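Prillenon Youth Theatre
Production meeting, Sat 6 January
Minutes as approved

1. Previous minutes
Accepted with one correction: the band call is at 6, not 7.

2. Venue
The Husent Hall is booked for the April run, with three evening performances and no matinee. Capacity is 246 with the side balcony closed. The hall requires a seating plan before tickets go on sale. Action: front of house.

3. Casting
Nineteen parts are cast. The two understudy slots in the chorus remain open. Rehearsal schedule to be sent to families once the school calendar is confirmed. 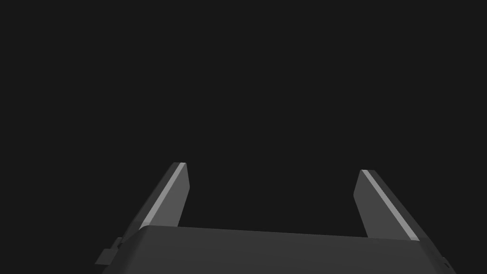 4. Set and lighting
Ekinci quoted for rental of the two rolling platforms and the staircase unit. Quote accepted, delivery on the Thursday before opening. The painted backcloth for Act 2 was discussed at length. The director prefers a plain, near-black background with no horizon line, as in the picture with these minutes, so that the harbor is suggested by sound and side light only. The lighting designer noted that an even charcoal gray will show spill from the front wash, and asked for the cyc units to stay unplugged during Act 2. Agreed. The backcloth is dropped from the budget and the paint order reduced.

5. Sound
Tituvent can supply six wireless packs. Solo lines in the opening number to be reassigned so that no more than six packs are live at once. Pack changes to be marked in the prompt book.

6. Costumes
Measurements outstanding for the sailors. Hat order on hold until received.

7. Program
Copy deadline unchanged. Cast biographies limited to 3 lines each.

8. Any other business
Parking behind the hall is for load-in only.

Next meeting: same room, after the first full read-through.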